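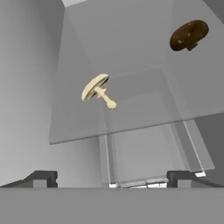

Let the Mushroom Be a Little Frightening

Opinion | Emil Gruber
Search this site Type a word Go
Shares 355 Comments 3

In my mother's kitchen the mushrooms came from the forest, and with them came a small fear. My grandmother turned each one over on the table, smelled it and cut it through. If she was not sure, it went out of the window to the garden. She did not look in a book. She said that a person who needs the book should buy potatoes.

I live now in Zudcombe, where mushrooms come in a box with a film on it. I have nothing against the box. But every autumn my neighbours ask me to take them to the woods, and I have noticed that the wish is stronger every year. They have an application on the telephone. They hold it over the mushroom and it gives them a name, and then they look at me as if the matter is finished.

I do not believe that it is finished. A name is the beginning of the work. The same kind can be pale in one place and dark in another, it can have a ring on the stem or have lost it in the rain, and the lower end of the stem, which is often the part that tells you most, stays in the ground when a beginner pulls too fast.

My friend Firdevs Dağdelen disagrees with me. She thinks that I want to keep the forest for people who had a grandmother like mine, and that the telephone at least brings others in. It is a fair objection and I have thought about it for longer than I wanted. She learned late, from a club which walks on Sunday mornings, and she is more careful than I am.

So I will say it in another way. Go with the telephone if you like, but go also with a person, and go to the same wood many times. For the first year, bring nothing home to eat. Learn the trees, the wet corners, the smell. You will be bored sometimes. When you start to eat, eat one kind only, the one which you would know in bad light, and let the club look at it first.

I still throw away more than I cook. Last autumn I threw away a whole basket, and my wife made potatoes.

Related
The river path at Pundemero is closed again
Percy Cuadros: Why I stopped giving jam as a present
Who still mends an umbrella?
Letters: the noise from the Quispe bakery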